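Refinishing a matt dark worktop

A matt grey surface shows marks that a gloss one hides in its own reflections. Most of them are residue sitting on the coating and will lift with cleaning. Only when cleaning fails should the coating be cut back and renewed.

Clear the surface and vacuum it with a soft brush head. Mix a neutral detergent with warm water, wipe in straight overlapping passes, then rinse with a second cloth and plain water. Dry at once. Water left to evaporate leaves a mineral film that looks the same as wear.

Check the result from directly overhead, then from a low angle at the far end. Uneven light produces paler and darker areas on a sound coating. Move the lamp before judging: a patch that moves with the lamp is light, and a patch that stays put is in the finish.

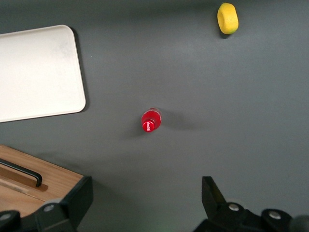

Matt grey top with tray, bottle and wooden box, viewed from overhead.

Where a patch remains, test the coating in a corner. Put a drop of white spirit on a cotton bud and hold it there for 3 minutes. If colour comes away, the finish is a wax or soft oil and must be stripped in full. If none does, it can be abraded and recoated.

Abrade with a fine grey pad, working the full length of the top. Do not rub at a single spot – local pressure burnishes the finish and leaves a shiny area that a new coat will not fully hide. Remove the dust with a barely damp cloth.

Apply the coating with a short-pile roller. The Vosus water-based matt used at the Sunthorpe workshop levels well in two thin coats; the Negi version is thicker and needs thinning first. Leave 6 hours between coats and keep the room closed up during that time. 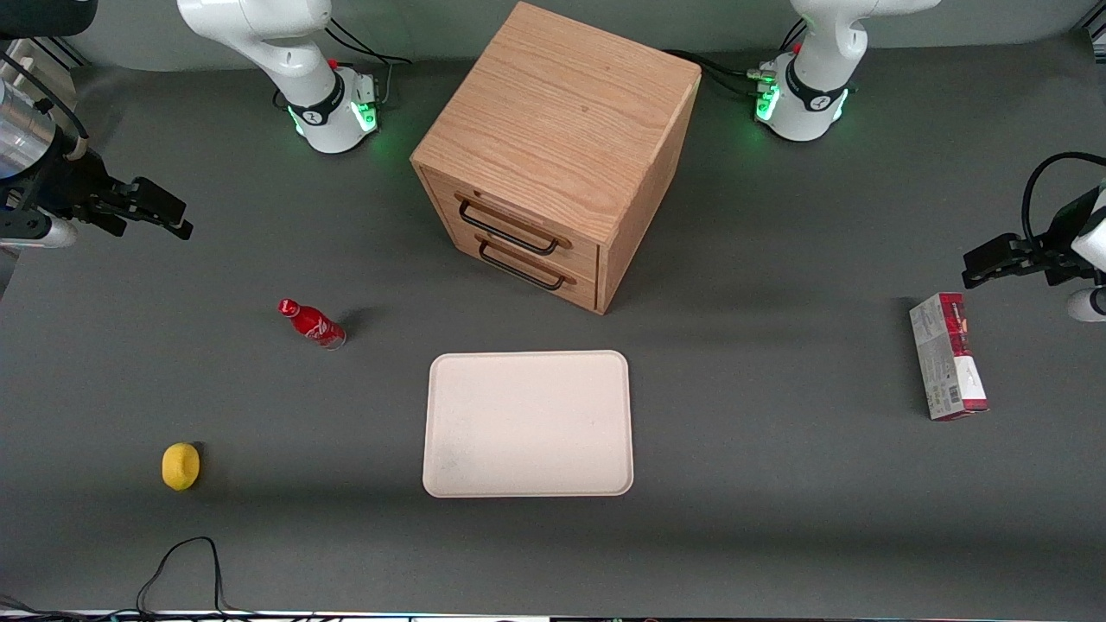
Workshop Notes, Vol. 3, No. 4

Allow 4 days before putting anything heavy back. Small wooden cabinets are the usual cause of early damage, as their full weight rests on narrow edges or feet. Fit felt pads underneath and lift the cabinet into position – sliding it will score a coating that has dried but not yet hardened. Trays and bottles should have clean, dry bases.

For routine care, use a dry microfibre cloth. Silicone polish should be kept off the surface altogether, including the Vukov spray sold for furniture, as later coats will not bond over it.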